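1/ I've been baking out of my apartment kitchen for a while now and people keep asking how I got started selling. So a thread on running a small pastry business from home, mostly the money and the paperwork.

2/ Check your state's cottage food law before you buy anything. Mine allows breads, cookies, and plain pastry. Anything with custard or cream filling is out. I had already bought 5 piping tips.

3/ I named the business Otmont. I wanted Junon but a salon one town over had it. Search the county name register first. It's free and takes a few minutes.

4/ First year sales were $3,216. Ingredients, boxes, and the license came to $2,217. That does not count my time. I kept my day job and I still have it.

5/ Butter is the biggest cost by far. I buy it by the case in December when the stores mark it down, and freeze it. It keeps fine for laminated dough if you thaw it in the fridge overnight.

6/ Price by the piece, not by the dozen. Most people want two or three croissants. When I only sold dozens I lost those orders.

7/ Plain croissants are still what people ask for most. On the plate and off it:

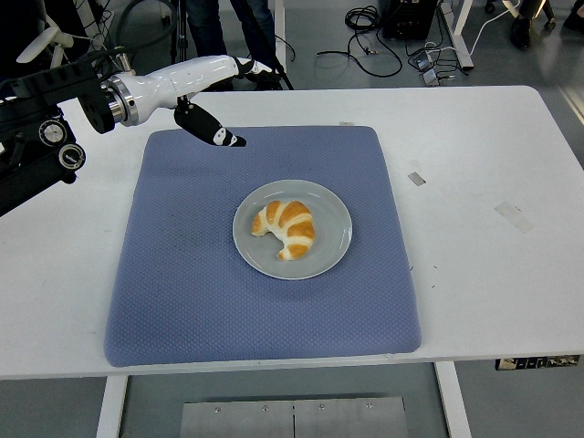
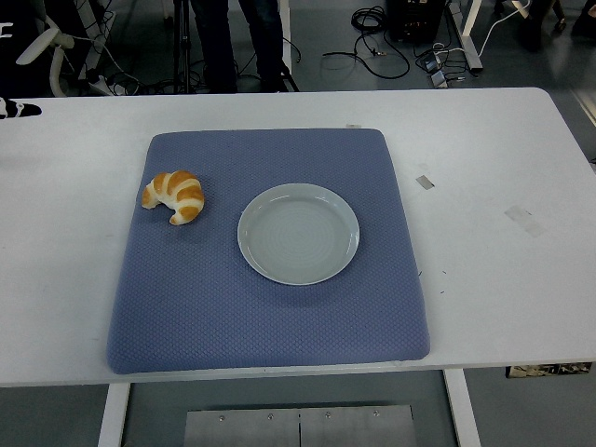
Photos: Otmont

8/ Almond ones sell too, but they are more work and I only make them on request. I charge a dollar more and no one has complained.

9/ Labels. You need the product name, ingredients in order by weight, allergens, your address, and the line saying it was made in a home kitchen. I print 16 to a sheet and cut them with a paper trimmer. The first batch smeared because I used an inkjet. Use a laser printer or go to the library.

10/ I tried wholesale once, with a coffee shop called Tôn. Nice people. Then I read the law again and found out home bakers here can't sell to shops, only straight to the customer. I had to cancel after the first call. Read the whole law, including the boring part at the end.

11/ Pickup works better than delivery. I gave out a two-hour window and a spot by the side door on Hilton Street. When I delivered, gas ate most of the profit on small orders.

12/ Take payment when they order. I had more no-shows in my first two months than in all the time after I changed this.

13/ Keep a separate bank account from day one. I didn't, and sorting it out at tax time took a whole weekend.

14/ Someone asked about mixers. I don't use one for croissant dough. It gets a short knead by hand and the rest happens in the fridge. For brioche I would want one.

15/ Order form is in my profile. I'm taking orders for plain and almond. I'll post a separate thread on freezing shaped dough when I've typed up my notes.

Posted May 19, 2020 | Contact | © Otmont | Back to top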